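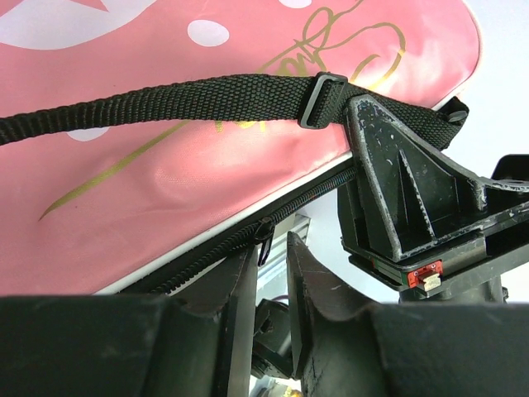
A buyer in Cuvville wrote in to ask whether the strap on the Gulstead bag can be made short enough for a child, and yes, the slider takes it down a good way. It also lets out far enough for an adult to wear the bag across the body.

The Gulstead is sold by Erkden in pink with a white print and gold script. The strap is black woven nylon with a plastic slider buckle. The outside has a light coating, so wipe it with a damp cloth and let it air dry. Do not iron over the gold.

Item number 2655. Shops may order up to 4 per color. The Villalobos warehouse ships within 2 working days. The next delivery of pink is due in August.

Last updated: 31 July 2021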